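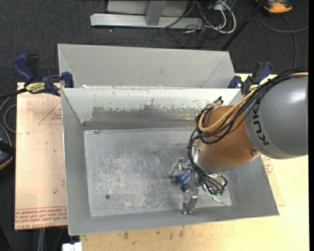
Re: [atelier-memen] Peinture des bacs gris, on s'y met ou pas ?

Bonjour la liste,

Je réponds avec un peu de retard pour la peinture des bacs, j'avais le message ouvert dans un onglet depuis le début de février et je me disais tous les soirs que j'allais le faire. Mon avis tient en peu de mots : on repeint l'extérieur si ça fait plaisir à tout le monde, mais on laisse l'intérieur tranquille ! Regardez la paroi du fond sur la photo : le gris pâle tient encore en haut, et en dessous c'est tout écaillé, avec une large bande gris-brun. Quant au fond lui-même, il a l'air d'être du métal nu, plein de rayures claires et de plaques blanchâtres. Remettre une couche là-dessus, je veux bien, mais je ne lui donne pas trois mois.

Je reprends dans l'ordre :

> Bonjour à tous, j'ai fait le tour des bacs en rangeant
> l'allée du fond et franchement ils font peine à voir. Il nous
> reste un pot de gris Ultinora entamé, je propose qu'on
> y consacre une matinée et qu'on repeigne tout, dedans et
> dehors.

Pour le dehors, d'accord, et je viens avec mes rouleaux. Pour le dedans, j'ai déjà donné. Dans mon ancien atelier, chez Stornau, on avait refait 4 bacs du même genre, à parois inclinées, proprement, avec dégraissage, ponçage, apprêt, deux couches, tout le tralala. C'était magnifique le premier jour. Puis on a recommencé à y verser de la visserie et des raccords, et la peinture est partie exactement aux mêmes endroits que la première fois. Le pire, c'est que les écailles se retrouvaient dans les filetages et qu'il fallait tout souffler avant de s'en servir. Je préfère encore un fond rayé.

> Est-ce qu'il faut poncer jusqu'au métal ou est-ce qu'un
> coup de brosse suffit ? J'ai du papier de verre mais je ne
> sais pas si c'est le bon grain.

À l'intérieur, si on ne repeint pas, la brosse suffit largement. On fait sauter ce qui se soulève, on passe le doigt (avec un gant !) sur les bords de la peinture, et si ça n'accroche plus on s'arrête là. Ensuite un chiffon avec un peu de dégraissant, on essuie, on laisse sécher le bac retourné sur deux tasseaux. Pour l'extérieur, un ponçage léger, juste pour mater la surface. Apporte ton papier, on verra bien sur place ce que ça donne.

Il y a aussi une petite tache sombre, toute ronde, en bas à gauche du fond. Je ne saurais pas dire si c'est de la rouille, de la graisse ou un choc. Si quelqu'un passe par là avec une lampe, je veux bien qu'il gratte un peu et qu'il nous raconte. Si c'est de la rouille, on traite ce point-là et on n'en parle plus.

> On pourrait aussi mettre un tapis en caoutchouc au fond,
> ça ferait moins de bruit. J'ai vu des chutes chez Tudose,
> ils les laissent à 2 euros la pièce.

Alors là, je suis plutôt contre, même à ce prix ! Le bruit me fatigue autant que vous – je suis à l'établi juste à côté – mais un tapis, ça se soulève dans les angles, et tout ce qui est petit et plat file dessous. Rien que sur la photo, il y a une vis ou un boulon, tout fin, couché en travers à côté du coin. Avec un tapis, c'est typiquement ce qu'on ne revoit plus avant le grand ménage. Et puis les parois inclinées, c'est quand même le gros avantage de ces bacs, les pièces redescendent toutes seules vers le milieu. Une bordure de caoutchouc gâcherait un peu ça.

Par contre, si quelqu'un veut des chutes pour mettre SOUS les bacs, entre la tôle et l'étagère, je dis oui tout de suite. C'est là que ça résonne le plus, à mon avis.

> Dernière chose, il faudrait des numéros lisibles, les
> étiquettes papier ne tiennent pas.

Entièrement d'accord. J'ai un jeu de pochoirs à la maison et un fond de peinture blanche. Je propose de garder la numérotation du cahier, donc on repart du 111 pour la première rangée, et on peint le numéro sur la face avant, en haut, là où les mains ne frottent pas trop. Surtout pas d'autocollants, j'en ai décollé assez pour une vie entière.

Pour la quincaillerie elle-même, j'ai recopié l'inventaire au propre, on en est à environ 1123 références avec les doublons. Je suis preneur de toute âme charitable qui voudrait relire la partie raccords, j'ai sûrement confondu des diamètres (l'ancien cahier est écrit au crayon et il a pris l'eau).

Côté date, plutôt une matinée, vers 9 h, quand il fera un peu moins froid pour que la peinture prenne. Il faudrait vider les bacs la veille, dans des caisses étiquetées, s'il vous plaît, pas en tas par terre comme la dernière fois ! J'apporte les rouleaux, les pochoirs, les tasseaux et du café. Il manque des gants et des brosses métalliques, dites-moi qui en a.

À bientôt à l'atelier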